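Work > Packing and Household Tasks > Meeting notes
Filed under: Minutes, Automation Working Group

NALSKA AUTOMATION WORKING GROUP
Minutes of the September meeting
Held upstairs at the Jovwood shop, Thursday, 6.30 pm

Present: Zlata Kovalchuk (chair), Tín Nông, Thoa Quan, Lambros Nikolaidis (minutes)
Apologies: Thắng Lý, who sent written comments, taken under item 4

1. Minutes of the last meeting

Agreed with one correction. Under "Folding", the words "Durkberg have solved towels" should read "Durkberg say they have solved towels". Tín asked for the correction and Thoa seconded it.

2. Matters arising

The letter to Durkberg asking for a trial in our own packing room, with our own boxes, has gone. The reply was a brochure we already had and an offer of a video call. Zlata has declined the video call for the time being. What we asked for was a machine on the bench for a morning and the question stands.

The shelf-dusting item is carried over again. Thoa has not been able to find a seller willing to quote for dusting round ornaments.

3. Whether machines can do the packing yet

Zlata opened by reminding the group what had been asked of us. The shop wants to know if mixed snack boxes could be packed by machine before the next busy spell, and several members want to know the same thing about jobs at home: putting shopping away, clearing a table, sorting a drawer. She thought the two questions were closer than they looked. In both cases the things are all different, they are soft, and somebody has put them in a heap.

Tín reported on his visit to the Huỳnh warehouse, where an arm lifts cartons from one belt to another. He said it did this well and he had no complaint about it. The cartons were all one size and came along facing the same way. He asked the floor manager what happened with bags of crisps and was told that bags of crisps went to a different building, where people dealt with them.

Lambros said this had been the pattern for as long as he had followed the subject. A seller shows one tidy job, everyone goes home thinking about their own untidy one, and the gap between the two is left for the buyer to pay for.

Thoa thought that was too gloomy. She has been through a good deal of the recent material and said that grippers guided through a task by a person can now do fiddly work which would have been out of reach not long ago. Learning from that sort of guided work was where the progress would come from, in her view. Zlata asked whether any of it could be bought. Thoa said not in a form she would put her name to.

There was some discussion of what "can do" should mean. Tín wants it to mean a full shift, unattended, with the ordinary breakages and no more. Thoa would settle for an hour with someone nearby. Lambros pointed out that if someone has to be nearby they might as well be packing. Left open.

4. Cost, and comments from Thắng Lý

Thắng's note was read out. He has worked through the Durkberg leaflet, which claims 600 items an hour. Our own bench, with two people and the radio on, did 790 in the hour he timed. He adds that the leaflet figure is for rigid tubs and that he could find no figure anywhere for film packets, which make up most of what we sell.

He also asks the group to remember everything done at the bench that is never written down as part of the job. Packers turn a bar so that it lies along the side, tuck the small packets into the gaps, notice a split seam and put the thing aside, and fold back a flap that has torn. Any one of these could perhaps be taught. He doubts that the lot could be had for the price quoted.

Zlata said she agreed with every word and would still like to see the machine fail in person before telling the shop no. Thoa said it might not fail. Zlata said she would like to see that too.

5. The snack box task

Tín had asked for this to be taken as its own item, as it is the nearest thing to our work that we have looked at. The task is a cardboard box of assorted sweets and snacks, all in different wrappings, handled with two-fingered grippers. He circulated the picture and it is entered here.

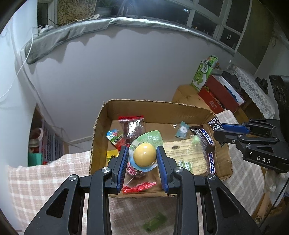 Item 5: clear packet with a round yellow treat, held above the snack box between ridged blue finger pads.

Tín granted that the hold looks sound. The packet is gripped at both sides and it is clear of the box. He said he would have expected a metal claw to make a worse job of it and that the soft-looking pads were probably the clever part.

Lambros wished it recorded that one packet in the air is one packet. He drew attention to the long chocolate bar lying at a slant, and to the flat red sweet wrapper just under the fingers, which he considered the real test. Lifting a flat wrapper without a fingernail is a nuisance even for a person. The picture cannot tell us how that one went, and he did not want it quoted later as though it had.

Thoa said the mixture itself was the point in its favour: a bar, pouches, little packets and a sheet of print all in together, which is far nearer to a real box than anything in the Durkberg leaflet. She asked that the group stop judging sellers on tubs and use a box like this one from now on. Agreed without a vote.

Zlata asked if a second gripper made the work easier or merely doubled the bill. Views differed. Tín thought that one to steady the box and one to lift would be sensible, as that is how he packs himself. Whether a machine could be trusted to decide which hand does which was not something anyone present could answer.

6. Test for any future seller

Following item 5, the group settled the wording. Any machine offered to us is to pack 5 boxes, one after another, from a heap of 19 different items chosen by Thắng on the morning. The seller may not see the items beforehand. Nobody from the seller's side may touch the heap once the test has begun. Torn packets count against.

Thoa asked for her view to be noted that a fair number of new starters would not pass this either. Noted.

7. Any other business

Lambros has been lent a robot floor sweeper by his sister and has been asked to report. It does the hall. It does not do under the sofa, and it has twice eaten the fringe of the rug. He will keep it another month.

The kettle in the upstairs kitchen is to be descaled. Tín to do.

Actions
Zlata: send the item 6 wording to Durkberg and to Huỳnh
Thắng: choose the test items and keep the list to himself
Thoa: one more try at a dusting quote
Tín: kettle

The meeting closed at 8.10 pm.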